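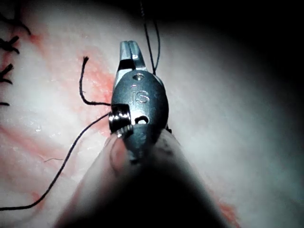 You'll never find enough people who want to spend a Saturday-length day talking about stitches, a reply to our last call informed us, and certainly not in Getstead. We got 192. The reply is now pinned up next to the kettle.

Call for participants: The Kerslake Stitch Survey, second round

The Kerslake Stitch Survey is collecting accounts of stitches that hold something together. Round one was mostly quilts, with a strong showing from people who had once been forced to make an apron. We loved the aprons. We have enough aprons.

For round two we want everything else: sails, saddles, book spines, baseball gloves, tents, the Thanksgiving turkey, the couch the dog got into. We also want to hear from people who have had stitches put in them, and from people who put them in for a living. If you learned your knots on a practice pad and still tie them on the arm of a chair while watching TV, you are very welcome, and so is whoever owns the chair.

What you would be doing

You come to the Onetti Building for one session of 2 hours. You bring a stitched object, or a story about one if the object is no longer with us. You talk, we record the sound, and somebody asks you questions that get more specific than you expected. Then we hand you a needle and a square of cotton and ask you to sew a short line the way you usually would. It isn't graded. People still apologize for it, and we have stopped trying to prevent this.

Who can take part

Anyone 18 or older who can get to Getstead and has sewn, mended, darned, sutured or laced something on purpose. Left-handed people were badly underrepresented last time, possibly because our instruction sheet only worked for the other kind. We have a new sheet.

Please don't apply if you only want to sell us a sewing machine.

What you get

A $40 gift card, parking behind the building, and a copy of the finished book, which should run to almost 200 pages unless the chapter on buttonholes is brought under control. Coffee comes from Feso, two doors down, and is much better than ours. Your square of cotton stays with us. You can use your own name in the book, a made-up one or none at all, and you can change your mind until the pages go to the printer.

How to apply

Write us a paragraph saying what you stitch, or what was stitched, and how you learned. Mornings start at 9:30 and evening sessions at 6, so tell us which suits you. Leave it at the Onetti front desk or mail it to Kerslake Stitch Survey, Onetti Building, Getstead. Sessions run through August. Photos of the object are fine. Please don't mail the object, particularly if it is the turkey.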